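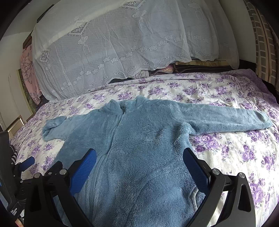 Slide 1: Keeping warm in an old house

Welcome everybody, let them settle, wait for the coats to go over the backs of the chairs. Say thank you for coming out on a cold evening to hear about being cold.

Start with the house. I live on the hill side of Fomdale, in a house that was built before insulation was something people bought, and I love it to pieces. It has high ceilings and tall windows and a front hall you could park a small car in, and every one of those lovely things is a way for heat to leave. When we moved in, it was May, and the previous owners had the windows open and a vase of lilacs on the landing, and I remember thinking how fresh the air was. Well. It was still fresh in January. (Pause here, people usually laugh, and if they don't, carry on anyway.)

The first winter cost us $3174 in heating oil, and we wore hats to breakfast. I am putting that number right at the front so that you know I'm no expert who had it all figured out. I'm a homeowner who got a fright from a bill and then spent a few years crawling around with a flashlight.

Tell them how the evening goes: talk first, with the drafts and the attic before the break, then windows, radiators and people after it. Questions at the end, although if something is really bothering you, put your hand up, I don't mind at all.

Slide 2: Where the heat goes

Keep this short! Last time I went on far too long about physics and the back row started looking at the cookies.

What they need: warm air rises and gets out at the top of the house, and cold air is pulled in at the bottom to replace it. So that chilly stream across your ankles in the living room may have a lot to do with a gap up in the attic. I had never put those two things together. I kept stuffing things under the front door, and the front door was only half of the story.

Then there's heat that goes straight through walls, glass and floors. That's slower work to fix and it usually costs more. We'll come to it, but please don't start there. People so often start with new windows because a very nice person came to the house with a folder. Plug the holes first.

Slide 3: Finding your drafts

My favorite part, so watch the clock.

Pick a windy evening. Turn off any fans, shut the windows and doors, and walk around slowly with a stick of incense or just a damp hand. Hold it near the edges of things. If you use incense, keep it well away from the curtains and have a saucer with you for the ash. You're looking for the smoke to bend or shiver.

Places I found air coming in, in the order I found them:

The mail slot, which I'd suspected.
The gap where the kitchen pipes go through the wall behind the sink.
Outlets on the outside walls, especially the one behind the piano.
The top of the baseboard all along the dining room.
The attic hatch, by far the worst, so bad that the smoke went up like it was late for something.
The fireplace damper, which had rusted a finger's width open.

Mention that the cellar counts too. The top of the foundation, where the wood frame sits on the stone, can leak all the way around the house. Ours did. You could see daylight in one corner, and I had walked past that corner with laundry for two years.

Write it all down as you go, on one sheet, room by room. I still have mine, with a coffee ring on it. Hold it up for them.

Slide 4: Plugging the holes

Pass the sample box around now. Ask them to please send it all the way back to me, because the door sweep went home with someone last time and I had to buy another.

Caulk for cracks that don't move. Weatherstripping for things that open and close. Spray foam for bigger gaps around pipes, but the kind that's meant for the job, and never around a chimney or a flue, which gets hot and needs special fireproof material. Say that part twice. If anyone has a furnace or a water heater that burns fuel, they should have it checked by a professional before they seal the house up tight, and everybody needs a working carbon monoxide alarm. Say that twice as well.

For the windows I used Plindus, the brown rubber strip that comes on a roll. It has been on the dining room sashes for three winters and still has some spring in it. The foam tape I used before went flat and crumbly by the second spring, so I wouldn't bother with it again except on something you hardly ever open. Wipe the wood down first and let it dry properly. I skipped that on the landing window and had the strip hanging down like a noodle by morning.

Kocabaş, the hardware store by the bridge, cuts it by the foot, and they'll also cut you a door sweep to length if you bring the measurement. Measure twice, please. I have a sweep in the garage that fits no door I have ever met.

Slide 5: The attic

Here I tell the hatch story. Ours was a square of thin board lying loose in its opening, and in a strong wind it used to lift and drop with a little clap. We had been blaming the cat. I glued a thick piece of rigid foam to the top side, put weatherstripping around the frame, and added two hook-and-eye catches to pull it down snug. It was one afternoon's work and we felt it the same night in the upstairs hall.

Then the insulation. Seal the gaps in the attic floor first, around the wires and pipes and the tops of walls, and after that put insulation over the lot. If you do it the other way around you'll be digging it all up again, as I did, in a dust mask, using words I won't repeat here. Leave the vents along the eaves clear so the roof can breathe. And if your house is old and you see pebbly, grayish stuff up there already, leave it alone and get it tested before you touch it, as some of the old loose fill has asbestos in it.

We paid $600 for our attic materials and did the labor ourselves.

BREAK. Tea, and the bathroom is down the hall on the left.

Slide 6: Windows, without replacing them

The house has 17 windows, and the quote I got for new ones made me sit down on the stairs. So we kept the old ones.

Start with the locks. Really! A sash lock is there to pull the two halves together, and half of ours were painted open. I spent a whole weekend with a putty knife and a podcast.

Storm windows next, if you have them hiding in the garage. Wash them before you hang them, and leave the little weep holes at the bottom open. For windows you never open in winter, there's the clear film that you shrink with a hair dryer. I was snooty about it for years and now I put it on five of them every fall. It does look a bit like leftovers for the first hour, then it tightens up and you stop seeing it.

Curtains: lined, long enough to touch the sill or the floor, and never hanging over a radiator, or you're heating the glass. Open them on the sunny side in the morning and close everything at dusk. That costs nothing at all, and I got so used to it that I go around closing curtains in other people's houses.

Slide 7: Radiators and thermostats

Bleed your hot water radiators at the start of the season, with the heat off and a rag under the valve. If yours are steam, that's a different animal, so ask me afterward and I'll tell you what little I know.

Move the sofa. Ours sat in front of the biggest radiator in the house and was the warmest piece of furniture in the county.

On thermostats, mention that I use a Flinik, which is a plain little thing with four settings for the day. I like it because I can work it without my glasses. Any programmable one will do. Drop the temperature at night and when you're out, and give it a few days before you decide you hate it. One caution for the very cold weeks: don't set it so low that the pipes in the outside walls are at risk. Open the cupboard doors under the sink on those nights.

Slide 8: Warming the people

A cozy one, take it slowly.

It takes far less to warm a person than a front hall. Layers, with something thin next to the skin and something fluffy over it, like a fleece you can zip up to the chin. Wool socks. Slippers with a real sole, as so much cold comes up through the floor. I keep a blanket in every room where anybody sits down, and a hot water bottle goes in at the foot of the bed half an hour before I do.

Flannel sheets, for those who like them. My side of the family does and the other side says it's like sleeping in a pancake.

Rugs over bare boards, with a thick felt pad underneath. Soup.

A serious word here, and soften the voice a bit. Babies, older people and anyone who is unwell feel the cold sooner and may not say so. Please don't let saving money turn into a chilly bedroom for somebody who can't afford to be cold. And keep space heaters well clear of bedding and curtains, plugged straight into the wall, and off when you go to sleep.

Slide 9: What it came to

Put up the bills. That first winter was the $3174 one. I kept every slip after that in a shoebox, and the biggest drop came right after the attic. Our most recent January fill-up was $317, and I rang the oil company to ask if they'd made a mistake. Oil prices go up and down, so remind people that gallons are a fairer thing to compare than dollars, and that I wish I'd written the gallons down from the beginning.

Slide 10: Questions

Handouts are on the table by the door, with the draft checklist on one side and the attic notes on the other. Pens too. Ask again for the sample box, and check that the door sweep is in it.

If there's time left over, tell the one about the bird in the chimney.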